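Vusbridge group teaches robots to pick fruit from a market stand by pooling practice from different machines

It has been a busy November for the folks at the Manríquez Lab in Vusbridge, and we are delighted to share a little of what has been keeping them there so late into the evening! The lab's fruit-stand project, which goes by the name Prultorora (please don't ask us how to say it, there are at least two schools of thought in the building), has its first set of results, and they are good ones.

The question behind the work is simple enough to explain over coffee. If a robot with one kind of hand learns to handle a bunch of grapes, how much of that learning is any use to a robot with a completely different hand? Grapes make a nice test, being a lumpy, dangling, awkward sort of thing to get hold of, and a bunch looks different every time you turn it around. The lab uses artificial fruit, so the same bunches can be handled day after day.

The method, called Soltis, starts with people steering the robots through each task while the cameras record. The team gathered 2000 of these guided runs, 1000 of them with a gripper and the other 1000 with a five-fingered hand. A single model then learns from the whole collection, with most of its attention on where the fruit is and where it needs to go, and only a small part of the model devoted to the particular hand doing the job. When a new hand comes along, that small part is the only piece that has to be trained again.

And how did it do? The model trained on the five-fingered runs alone completed 405 of its test picks. The one that learned from both kinds of hand, given the very same set of tests, completed 1035, which had a few people in the lab checking the spreadsheet twice (and then a third time after lunch). The biggest gains came with bunches lying up against the slats of a crate, where there is very little room for fingers to get in.

There is still plenty to do. Passing a bunch from one hand to the other remains slow, and leaves and stems that get in front of the fruit can still throw the model off. The group plans to add more kinds of fruit over the winter, along with a second layout for the stand, and a longer write-up with the full test results is on the way. We will post a link as soon as we have it!
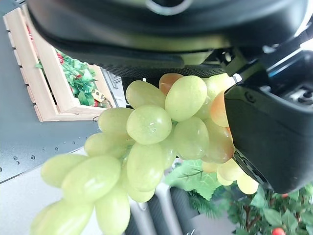
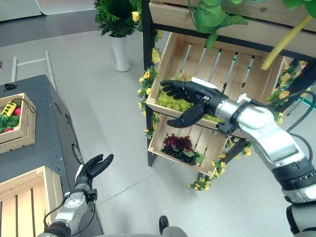 Grapes at the Prultorora fruit stand: a bunch in the gripper (first picture) and the five-fingered hand over the upper crate (second picture).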